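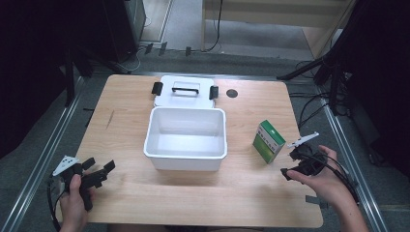 Course Handouts / Unit 7: Putting Things Away

Can a machine tidy a table yet?

Cliselen Evening Program, Introduction to Practical Robotics. Bring this handout to the bench session; there is space on the back for your notes.

Last unit we looked at machines that do one motion all day long, very fast and very well. This unit is about the other end of the job market: putting a box in a bin and closing the lid. It sounds like nothing. I think it's one of the best problems in the whole field, and I hope by the end of the bench session you'll be as hooked on it as I am!

The short answer to the question in the title is "sometimes, on a good day, on a table it knows." The long answer takes up the rest of this handout.

1. The task

The work at hand is a white plastic bin with a separate lid, and a small green and white carton standing on end beside it. The lid has a black handle and two black latches. The goal state is carton inside, lid on, both latches fastened.

Write down the steps before you read on. Most people get three. When we did this with last August's group the longest list ran to 142 lines, and the student who wrote it was not being silly. She had included things like "notice that the carton has started to tip" and "decide whether the lid is the right way round," and a machine has to deal with every one of those somehow.

2. Where the difficulty lives

Picking up the carton. A carton on its narrow end has a small footprint and a high center. Touch it a little off and it goes over. A person barely registers this, since the fingers close on both sides at nearly the same moment and the wrist gives a bit. With two stiff jaws, one side often touches first and pushes. You can fix this by being slower, by centering better, or by letting the arm be soft at the moment of contact. All three are good answers and they cost different things.

Cardboard is also a lovely nuisance. Squeeze too lightly and it slips, squeeze too hard and the panel caves in. We'll talk about grip force in Unit 9, but start thinking now about how you would know, from the jaws alone, that a carton is being crushed.

Letting go. Students always underrate this one. Over a wide open bin you can simply open the jaws and let the thing drop, and for many jobs that's fine. If the contents have to stand up, or if there are already six other boxes in there, you have to reach down between walls with a hand that takes up room of its own. Bin walls that lean outward toward the top help a little at the opening. They don't help at the floor.

The lid. Here is where I get excited. A lid lying flat on a table is easy to lift by a center handle, and a person then tilts it, hooks one edge, and lets the rest fall into place. Notice how much of that is done by feel. The eyes give you a rough position and the rim does the rest. A program that tries to place the lid perfectly by sight alone will be off by a hair and jam. A program that expects contact, and uses it, can start off quite wrong and still finish.

The latches. Each one is small, stiff, and needs a push in a particular direction. Push on one side only and the bin slides across the table. So one hand holds while the other works, and now two arms have to agree with each other. Many of the nicest failures in our lab notebook come from this step.

3. Learning from hands

There are two broad ways to get a machine to do all this. You can write out the motions and the rules for when they change, or you can have people do the chore many times over and fit a model to what they did.

For the second approach, a popular tool is the hand-held gripper: a person holds one in each hand and does the chore with jaws in place of fingers. The white plates with black square patterns on top let a camera work out where each gripper is and how it is turned. What I love about this setup is how fast you lose your natural advantages. Your clever fingertips are gone. You have two jaws on each side, the same as the machine will have, and you find yourself inventing new ways to lift a lid.

The Kimport set, which we use for the homework, holds 2,771 recorded attempts at table chores of this sort. Please look at the bad ones as well as the good ones. An attempt where the carton falls and the person recovers is worth a great deal, because a model that has only ever seen success has no idea what to do when something tips.

4. So, are we there?

It depends which "there" you mean.

Same bin, same carton, same table, same starting layout: yes, pretty reliably, with patience.

Same bin, new carton: often. Shape matters more than color or printing, though shiny surfaces still cause trouble for some cameras.

New bin, different latch: mostly no, without fresh practice. The model learned that latch, on that bin. Whether it learned anything about latches in general is an open question, and a really good project topic.

A real kitchen or stockroom: parts of it. The Shiferaw packing line we visited handles cartons beautifully all shift, and still has people on lids. At home the variety is worse and no one wants to wait four minutes for a drawer to close.

I'm hopeful all the same. When I first taught this unit, the lid step was something we only talked about.

5. Bench session

Work in pairs. You'll use the Fumier hand grippers, so roll up loose sleeves and keep the cables behind your wrists before you start.

Do the chore once with bare hands and time it.

Do it again with the grippers, nine times, and write down where each attempt slowed down.

Swap the carton to the far side of the bin and repeat twice. Did you change hands? Did you decide to, or did it just happen?

Try the lid with one gripper only. Stop before you get annoyed.

For the homework, choose one step and describe how a machine could tell, without any camera, that the step had gone wrong. One page is plenty. Sketches are welcome, and messy ones are fine.

Reading for next time: the Unit 8 handout on contact and compliance, up to the section on springs.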